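Weniger besitzen, mehr bestellen

Ein Kommentar von Yurii Dovhaniuk

Wer in diesem Herbst eine Wohnzeitschrift aufschlägt, lernt schnell, dass er zu viel hat. Ausmisten ist wieder Bürgerpflicht. In Rivinau kann man dafür inzwischen einen Kurs belegen, vier Abende, und am Ende soll man sich von einem Drittel seiner Sachen getrennt haben. Warum ein Drittel? Das stand nicht im Programmheft.

Ich habe nichts gegen Ordnung. Ich misstraue nur einer Bewegung, die mir das Loslassen predigt und im selben Atemzug Aufbewahrungssysteme verkauft. Die Firma Hrytsenko, die in Gevdale ein Ladengeschäft für »bewusstes Wohnen« betreibt, führt nach eigenen Angaben 994 Artikel zum Thema Verstauen. Trenneinsätze für Schubladen, Etiketten für Dosen, Dosen für Etiketten. Man muss schon eine Menge besitzen, um all das zu brauchen.

Angefangen hat mein Ärger im April, als eine Bekannte ihren Keller räumte. Sie ist gründlich, sie macht so etwas mit Listen. Die Fonduegabeln kamen weg, das Waffeleisen, zwei Wolldecken. Im Juni kaufte sie ein Waffeleisen. Das neue sei besser, sagte sie, und das mag stimmen. Gezählt wird in der Ausmistliteratur allerdings immer nur, was hinausgeht.

Und wohin geht es? Auch da bleibt die Literatur vage. »Spenden« heißt das Zauberwort. Im Sozialkaufhaus von Ralow hat man mir die Zahlen des letzten Jahres gezeigt: 2879 Kisten wurden abgegeben, 1783 davon konnten überhaupt in den Verkauf. Der Rest war verschlissen, unvollständig oder schlicht Müll, und die Entsorgung zahlt das Haus. Das gute Gefühl bleibt beim Spender -- die Rechnung nicht.

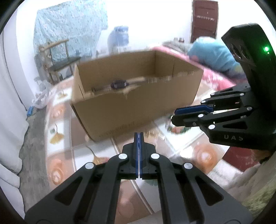 Offener Karton auf kariertem Stoff: Fürs Aussortieren genügt vorerst eine Kiste.

Nun höre ich den Einwand, es gehe doch um die innere Haltung. Wer weniger besitze, denke klarer, schlafe besser, streite seltener. Mag sein. Ich kenne allerdings genug aufgeräumte Leute, mit denen sich vorzüglich streiten lässt, und mein Großvater schlief sein Leben lang ausgezeichnet über einer Werkstatt, in der man keinen Fuß auf den Boden bekam. Er hob krumme Nägel auf. Er klopfte sie auch wieder gerade, meistens sonntags, und verbaute sie im Hühnerstall.

Für ihn war Aufheben eine Form von Sparsamkeit. Uns gilt es als Störung. Dazwischen liegt vor allem, dass Ersatz so billig geworden ist. Einen Dosenöffner kann weggeben, wer sich ohne Nachdenken einen neuen leistet. Wer das nicht kann, behält den alten, auch wenn er klemmt, und muss sich dafür von Ratgeberautoren sagen lassen, er hänge an Dingen.

Mir wäre ein anderer Kurs lieber. Vier Abende, an denen nichts weggeworfen wird: Knöpfe annähen, ein Kabel prüfen, einen Stuhl leimen. Etiketten braucht man dafür keine. In Rivinau habe ich das vorgeschlagen. Man will es sich für das Frühjahr überlegen, falls sich genug Leute anmelden.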